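Osard, rumeurs de bancs : fiche du jeu de données

Bon, j'ai fini par mettre ça au propre. Osard, c'est ma collection de brèves de presse sur les entraîneurs de football annoncés ailleurs : celui qu'on dit parti, celui qu'on dit « pisté », celui dont le président jure qu'il a toute sa confiance (on sait ce que ça vaut en général). Je la tiens depuis dix saisons, d'abord dans un tableur affreux, maintenant dans des fichiers que quelqu'un d'autre que moi peut ouvrir sans pleurer.

Contenu

Il y a 1000 brèves et 193 rumeurs distinctes. Une rumeur, c'est un entraîneur associé à un club pendant une saison donnée. Si le même nom revient pour le même club deux ans plus tard, je compte une nouvelle rumeur. J'ai longtemps hésité là-dessus, j'ai même fait l'inverse dans la première version, et c'était un cauchemar : on se retrouvait avec des feuilletons qui couraient sur six saisons et dont la moitié des épisodes n'avaient aucun rapport entre eux.

Les brèves viennent de cinq championnats, hommes uniquement. Je sais, c'est dommage. J'ai essayé côté féminin, mais je trouvais trop peu d'articles par rumeur pour suivre quoi que ce soit, et je préfère ne rien mettre que mettre trois lignes bancales.

Les fichiers

breves.csv : une ligne par brève, avec le titre résumé par moi, la langue, le type de source, la saison et l'identifiant de la rumeur.
rumeurs.csv : une ligne par rumeur, avec l'issue (signé, resté, parti ailleurs, inconnu).
bancs.csv : les changements d'entraîneur effectifs, saison par saison, pour croiser.
notes.txt : mes remarques en vrac. Pas indispensable, parfois drôle, souvent mal orthographié.

Tout est en UTF-8, séparateur point-virgule. Oui, point-virgule, je suis français et mon tableur aussi. Pensez-y au moment de charger, sinon vous aurez une seule colonne géante et vous m'écrirez pour me dire que c'est cassé.

Les colonnes qui demandent une explication

ton : une note que je mets moi-même, de 1 à 5. À 1, le journaliste évoque une vague possibilité (« pourrait intéresser », « figure sur les tablettes »). À 5, c'est présenté comme fait, il ne manque que la photo avec l'écharpe. Entre les deux, c'est du ressenti, et je l'assume. Si vous voulez quelque chose de plus solide, renotez un échantillon à plusieurs et regardez où vous tombez d'accord.

source_type : journal, radio, télé, site, agence. Les sites qui recopient les journaux sont rangés dans « site », même quand le texte est le même à la virgule près. La colonne reprise vaut alors 1.

contexte : la situation du club au moment de la brève, en trois valeurs (bonne passe, moyenne, crise). Pour la remplir j'ai regardé le classement et les derniers résultats, jamais le ton de l'article, parce qu'un article sur une rumeur parle toujours de crise. Perdez un derby et vous voilà en pleine tempête !

issue : l'état au dernier jour de la saison. Un entraîneur qui signe en juillet dans le club annoncé en février compte comme « signé », j'ai laissé courir jusqu'à la reprise de l'entraînement.

Comment je récolte

À la main, le lundi matin, avec un café. Le week-end de championnat vient de passer, les défaites sont fraîches et les noms sortent tout seuls. J'ai bien écrit un petit script, Jimow, qui va chercher les titres contenant certains mots (successeur, piste, remplacer, et leurs cousins en anglais, espagnol et italien), mais il ne décide de rien. Il me fait une liste, je lis, je garde ou je jette. Je jette beaucoup. Tout ce qui concerne un adjoint, un directeur sportif ou un sélectionneur national part à la poubelle, sauf si le sélectionneur est annoncé dans un club.

Les doublons sont repérés par Golob, un deuxième script encore plus petit, qui compare les titres deux à deux. Il se trompe surtout quand deux clubs de la même ville cherchent quelqu'un la même semaine. J'ai corrigé ceux que j'ai vus.
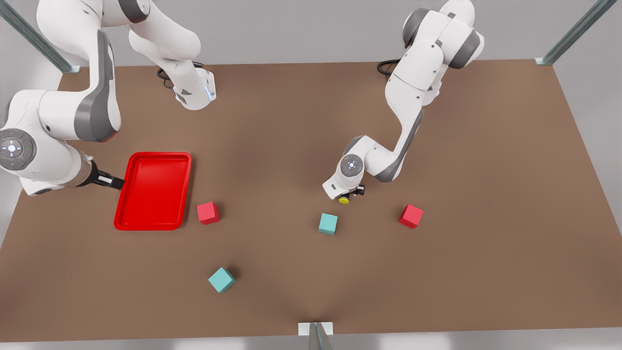 Je ne distribue pas le texte des articles. Les titres sont reformulés en une phrase courte, dans mes mots, et la colonne lien pointe vers la page d'origine quand elle existe encore. Pas mal de liens sont morts, surtout pour les premières saisons, et je ne les répare pas — je note juste « mort » dans la colonne etat_lien quand je tombe dessus.

Ce qu'il ne faut pas en faire

Calculer la fiabilité d'un journal, par pitié. Je lis ce que je lis, avec mes habitudes et mes langues, et l'échantillon penche clairement vers les titres que j'ouvre tous les jours. Un journal qui a quatre brèves dans la base et quatre rumeurs ratées n'est pas forcément un mauvais journal, j'ai pu passer à côté de tout le reste.

Pareil pour les paris. On m'a déjà demandé si on pouvait en tirer un modèle pour miser sur le prochain entraîneur limogé. Je ne l'ai pas fait, je ne vous aiderai pas à le faire, et de toute façon l'issue « inconnu » revient trop souvent pour que ça tienne.

Par contre, pour étudier le vocabulaire des rumeurs, la vitesse à laquelle un nom passe d'un pays à l'autre, ou le moment de la saison où ça s'emballe (octobre est gratiné), allez-y, c'est exactement pour ça que je l'ai monté.

Problèmes connus

La première saison est maigre, je débutais et je ne notais que ce qui me faisait rire.
Les accents des noms espagnols ont sauté dans une partie de notes.txt.
Quelques brèves de radio n'ont pas de lien du tout, je les ai entendues en voiture et notées en arrivant. Elles portent la mention « écoute ».
La colonne contexte est vide pour les brèves parues pendant l'été, vu qu'il n'y a pas de classement à regarder.

Licence et citation

Usage libre, y compris pour un mémoire ou un article, tant que vous citez « Osard, rumeurs de bancs » et que vous gardez la présente fiche avec les fichiers. La base est hébergée sur Hundutero, dans le dossier du même nom. Les corrections sont les bienvenues : ouvrez un ticket avec l'identifiant de la rumeur et un lien, même un seul, et je regarde le lundi suivant. Si vous avez des coupures papier des premières saisons dans un carton, là je suis preneur tout de suite — même froissées, même sans la page d'à côté.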